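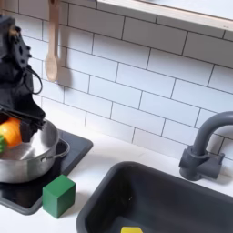

Wednesday, February 7, 2024. I finally got to work on the kitchen list today. The rent on the Gundmont place goes up to 805 in March, and if I'm staying another year I want the kitchen to be somewhere I can cook without getting annoyed. Started with the wall behind the counter. White tile with dark gray grout was a good choice by whoever put it in, and I'll give them that, but it needs a proper going over. I used baking soda and the old toothbrush, then a rag with plain water. It took most of the morning. I had planned on one hour.

Did the corners last and they were the worst part. I should do them first next time.

The black stovetop stays at the left end of the counter. I thought about moving it closer to the sink, but the cord is short and I don't want an extension lead near water. So the left end it is, and chopping goes to the right of it. That's the arrangement I've been using anyway without deciding on it.

Lunch was bread and the last of the lentils. Ate standing up.

In the afternoon I sorted the pans. I own too many for one person. Kept the stainless steel saucepan with the loop handle, the big pot, and the small frying pan. The two nonstick ones are scratched and went in the bag by the door. The lid that fits nothing also went in the bag. I took it out again, tried it on everything one more time, and put it back.

The saucepan I would keep over all the rest. It shines up well with vinegar, and the loop handle doesn't stick out and catch my sleeve the way a long one does. It does get hot, so I need a potholder that isn't worn through. Add to list.

Regula Ruchti called at three. She wanted to know if I still had her blue casserole dish, and I do. She can have it back on Saturday. She also told me she is thinking of leaving Bulatero after all, the commute is 80 minutes each way when the train behaves. I said she should look at what's open on this side before she gives notice. She said she'd think about it, and then we talked about peppers for a while. She roasts hers whole until the skin goes black, and peels them under the tap. I think you lose flavor under the tap. We didn't settle it.

Went through the drawer next to the stove after that. Found:

- the good peeler, which I replaced in the fall
- a receipt from Quispe for 154, for the shelf brackets
- a dozen rubber bands, all brittle
- the instructions for the range hood in the old apartment
- one birthday candle

The receipt I kept. The brackets are still in their box in the hall closet and I could take them back if I don't get the shelf up. I'd like to get it up. The wall needs checking first and I don't have the right drill bit.

Walked to Kinenine before it got dark. Bought orange peppers, an onion, rice, dish soap, and a can of tomatoes. They had no potholders. The woman at the register said to try again next week. It was cold but dry and I took the long way home past the school, mostly to get out of the smell of vinegar.

Supper was peppers cooked down with the onion and tomatoes, over rice. I cut them too big. Next time thin strips, and start them ahead of the onion. It needed salt and I think a little sugar. There is enough left for tomorrow, in the covered bowl on the second shelf of the fridge.

Washed up right away and wiped the counter down. The white shows every drop of tomato, so I did it again after the dishes were put away. There's one mark near the wall that won't come off. I left baking soda paste on it overnight and will see in the morning.

Still to do in the kitchen:

- inside of the oven
- behind the fridge
- shelf paper in the upper cabinet, roughly 2 yards
- potholder
- drill bit
- carry the bag down

The cabinet over the sink I haven't opened, apart from getting a glass out. I know what's in there. It can wait until the weekend, after Regula has been for her dish, or she may want to take a few of the mugs too.

My hands are dry from all the vinegar. Put cream on them and now the pen is slipping. Bed at ten.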